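Limewash, at last

3 May 2022

I have wanted to try limewash for years, ever since I stayed in a little guesthouse in Hombridge where the hallway looked like it had been standing in late afternoon sun since forever. So when the back room finally came up on the list in April, I didn't even look at regular paint. I went straight to the lime!

If you've never used it, the stuff is thin, almost like milk, and it goes on looking terrible. Really terrible. The first coat dried patchy and chalky and I stood in the doorway thinking I'd ruined a perfectly fine room. I sent a panicked message to Manouchehr Salehi, who taught the weekend plaster class I took over in Flenden, and he wrote back two words: "Keep going." So I did, and he was right. It wants 3 coats, thin ones, with a night between each, and the color doesn't settle down until the last one has had a couple of days to cure.

The brush matters more than I expected. I started with a regular wall brush and got stripes. Then I switched to a big fat oval one with soft bristles and worked in loose crosses, every direction, never a straight line, and suddenly it was fun. You get into a rhythm with it. I put on an old radio play and did the whole long wall before I noticed it had gone dark outside (my shoulder noticed, later).

A few things from my notes, in case you're tempted:

Dampen the wall first. I used a garden sprayer. If the wall is too dry it grabs the wash right off the brush and you can see every place you stopped.

Mix all your pigment at once. I made up one bucket and ran short, and the second batch was a shade off. It's behind the bookcase now.

Wear goggles. Lime in the eye is no joke, and it does spatter when you get carried away — I get carried away.

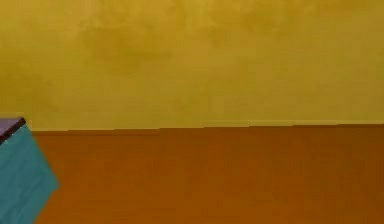 Picking the color took longer than the painting, of course. I had 8 sample cards taped up for weeks, everything from a pale straw to a sort of wet brick, and I changed my mind each morning. What I love about earth pigments is that they don't fight each other. You can set an ocher next to a rust next to a dull green and they all get along, because they more or less came out of the same ground.

The whole job cost me 36 dollars in lime and pigment, plus the brush, and I have enough lime putty left for the stair wall. I'm thinking something cooler there, maybe a gray with a drop of umber in it. I'm driving out to Bedoya next weekend to look through the pigment bins, and I'll post the new cards once they're dry.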